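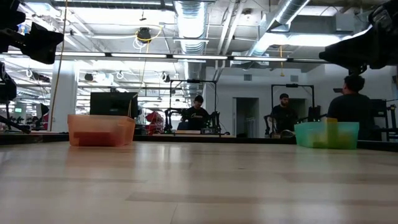

Sorting the hardware drawer, and what I learned about screw threads

When I moved the shop into the back half of the garage in February, the fasteners came over in whatever they had been living in. That meant coffee cans, two tackle boxes, a cookie tin, and a lot of small paper bags with the store's writing rubbed off. I had been putting off a proper sort for years. The move made it unavoidable, because the coffee cans no longer had a shelf.

These are notes on how the sort was done and what I would do differently. Most of it concerns thread identification, which took up most of the time.

The first pass

I started with two open bins, one for inch and one for metric, and nothing else. Anything I could not place went back in the can it came from. The temptation is to sort by size straight away, and I have done that before. It ends with a pile of M5 screws mixed into the 10-32s, which are close enough in diameter that the eye does not catch it. An M5 is 5.0 mm across the threads and a number 10 is 4.83 mm. The pitches are 0.8 mm and 0.794 mm. A 10-32 screw will run all the way into an M5 nut and feel only a little loose. Going the other way it binds, usually after a turn or two, and if you are using a driver you will not feel it bind.

Head markings settle a good share of the hex bolts. Metric bolts of any quality carry a property class such as 8.8 or 10.9 stamped on the head. Inch bolts carry radial lines, three for Grade 5 and six for Grade 8. No lines on an inch bolt means Grade 2 or ungraded. Machine screws mostly carry nothing, and those have to be measured.

Measuring

I used a pair of six-inch digital calipers from Zindley and a cheap leaf-type pitch gauge. The calipers have been accurate against a gauge block every time I have checked. Their weak point is the battery door, which opens if you set them down on it.

Measure the outside diameter first. It will come in under nominal, typically by 0.1 to 0.2 mm on small screws, since external threads are made undersize so that they will fit. A screw that measures 5.88 mm is an M6. A screw that measures 6.25 mm is a quarter inch. The two are far enough apart that there should be no argument, although I managed to have one with myself over a plated quarter-inch bolt with worn crests.

Then the pitch. Hold the leaf against the thread with a light behind it. If light shows at either end of the leaf and not in the middle, you have the wrong leaf. On short screws with only four or five threads showing, nearby pitches look the same and the gauge is not much help. For those I kept a row of known nuts threaded on a length of wire and tried them by hand. The nuts were faster than the gauge in nearly every case, and by the second evening I had stopped reaching for the gauge except on coarse bolts.

The nut row, in case it is useful: 4-40, 6-32, 8-32, 10-24, 10-32, 1/4-20, 1/4-28, 5/16-18, 3/8-16, then M3, M4, M5, M6, M8 and M10, all in the standard coarse pitch. That covers almost everything I own. The exceptions were some M8 x 1.0 bolts that came off a lawn tractor and a handful of British thread.

The British thread

There was a small bag of these, and I suspect they came with the Kirkov lathe when I bought it used. Whitworth thread has a 55 degree flank angle where both inch and metric threads have 60. A quarter-inch Whitworth has 20 threads per inch, the same as 1/4-20, so the two will go together. At low torque it does not matter much. At higher torque the load sits on a small part of the flank and the thread wears. I put them in their own bag, marked it, and left it in the lathe stand, where they will be used on the lathe or not at all.

What was in there

I kept a tally because I wanted to know how many drawers to buy. Not counting wood screws, drywall screws or washers, there were 832 pieces. Of these, 263 were metric, which was higher than I expected. Most of the metric hardware came out of flat-pack furniture and printers I had taken apart, and a lot of it is M3 and M4 in lengths too short to be useful for anything.

I threw out anything with a rounded recess, visible rust in the threads, or a bend. I also threw out every bolt that had been torqued to yield in its original application, where I could identify it. Cylinder head bolts and some connecting rod bolts are designed to stretch once. They look perfectly good afterward and should not be in a general drawer, where somebody will eventually use one for something that matters.

Thread-locker residue is not a reason to throw a screw away. A brass wire brush takes most of it off, and a die run over the thread takes off the rest. Do not use a steel brush on zinc plating.

The drawers

I bought one 16-drawer cabinet from Wasten. The steel is thinner than in the older one I have, and the drawers have plastic stops which let the drawer come out entirely if you pull with any force. I put a bead of hot glue behind each stop. The dividers fit tightly, and small screws do not migrate under them. That was the fault with the last cabinet, where a 4-40 could travel the length of the drawer in a month.

Inch is on the left and metric is on the right, with size increasing downward. Each drawer holds one diameter and one pitch, split by length. I gave up the idea of separating head styles. In practice I go looking for a thread and a length, and I take whatever head is there unless it needs to be countersunk. Flat heads got one compartment at the back of each drawer.

One note on length: flat head screws are measured overall, including the head, because the head sits below the surface. Pan, button, socket and hex heads are measured from under the head. I had forgotten this and had to redo one drawer.

Labels

The labels are from a Pan label printer using the 12 mm laminated tape. I tried writing them by hand first, and the marker rubbed off where my thumb goes. Each label has the thread on the top line and the tap drill size on the second. The tap drill turned out to be the most useful thing I did in the whole job. I no longer walk across the garage to read the chart with a screw in my hand. For the common ones: 4-40 takes a number 43, 6-32 a number 36, 8-32 a number 29, 10-24 a number 25, 10-32 a number 21, 1/4-20 a number 7. Metric coarse is simpler, as you subtract the pitch from the diameter. M6 x 1.0 takes a 5.0 mm drill and M8 x 1.25 takes 6.8 mm, rounded up from 6.75.

These give something close to 75 percent thread engagement. In stainless or other tough material I go up one drill size. The loss in strength is small and I break fewer taps.

What I would change

I would sort washers at the same time. They are still in a can. I would also skip the leaf gauge entirely for anything under a quarter inch and make up a second set of nuts in the fine pitches. M8 x 1.0 and M10 x 1.25 both appear on small engines, and I still have no quick way to check them.

The wood screws are next. Those only need a gauge number and a length, and I have set aside one evening.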